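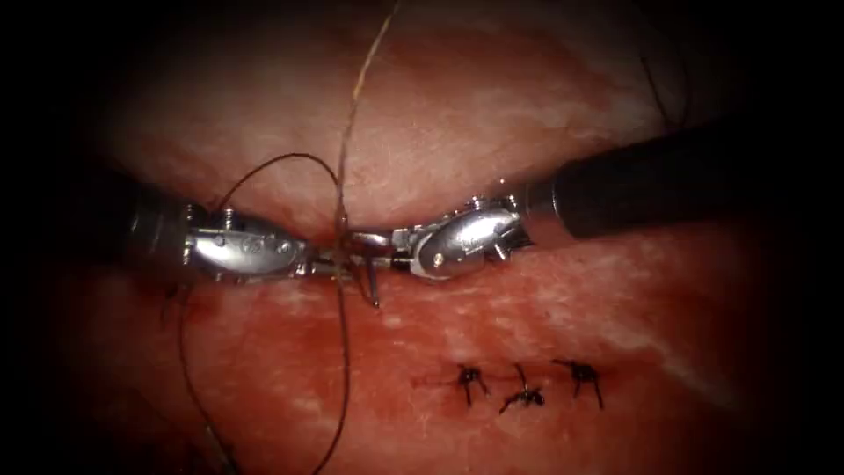

The needle, held just under the jaws.

My mother mended sails in Mimholm before she mended anything else, and she taught me the running stitch on a piece of canvas stiff enough to stand up by itself. I was no good at it. I pulled too hard and the cloth puckered, and she cut it all out and handed it back.

I thought about that canvas in May, in the practice room at Braritgate, on my first day of learning to close a wound. The instructor gave us 75 minutes. The rule on the wall said to leave the thread long and keep it off the needle. I wrote it in my notebook, under the bus times.

I took the bus home in the dark with my hands in my lap. They kept making small movements. A woman across the aisle looked at them and then looked out the window.

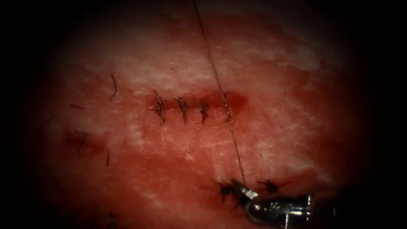 Three knots in, and the end of the line still open.

The first knot is always the worst. You put too much into it. My mother's first knots were ugly too, and she left them that way, because a sail does not care. By the third one the fingers have quit arguing and you tie it small.

She asked me on the phone how it was going. I said it was slow. She said a mainsail had 500 stitches down one side and she had never heard of anyone finishing it by hurrying. Then she asked if I was eating. I said I was – soup, mostly, from the Cuvar on the corner.

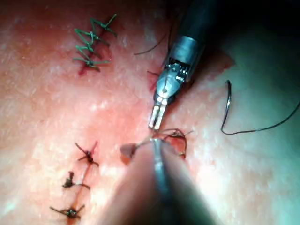 She came to visit once the practice room had let out for the holidays. We sat at the kitchen table with the heat turned up. She did not say anything about the blood color or the steel. She leaned in and put her finger on the long black strand lying loose on the right, in its tall loop, with neither of the instruments holding it. "That will catch on something," she said.

I told her it was fine, there was room. She sat back and finished her coffee.

Later I heard her in the next room, going through the drawer where I keep the spare buttons. She had found my gray coat with the torn lining. By the time I went in she had the thread cut, short, and was looking for the light.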